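Section 43. Setting Up Your Dranville Condiment Tray

Before you start, please give the tray a good wipe with a soft, barely damp cloth and let it dry all the way. It only takes a moment, and bottles do stand so much more steadily on a clean surface! Anything rough will leave marks on the shine, so keep the scouring pads over by the sink where they belong.

1. Set the tray down flat, right side up, somewhere everyone at the table can reach it.

2. Gather the bottles and jars you use most days and stand them upright beside the tray. Tighten every cap (the sauce bottle especially, as it always seems to be the one that drips).

3. Wipe the bottom of each container before it goes anywhere near the tray. 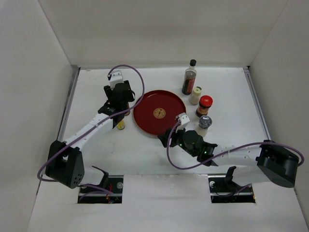
Fig. 2. Red tray with the sauces and seasonings standing alongside.

4. Put the tallest bottle on first, toward the back, and work your way forward to the shorter ones. You'll be able to read all the labels that way, and no one has to reach over a tall bottle to get at a little one.

5. Leave a finger's width between containers, and turn the labels to face the table.

Note: If you'd like the gold emblem to show, keep your bottles closer to the rim. My own family likes it that way, but please suit yourselves.

Caution: Take the bottles off before you carry the tray from room to room. The rim is there for small slips and won't hold back a bottle that tips over.

For washing and storage, see page 219.

Text by Beathag Ogilvie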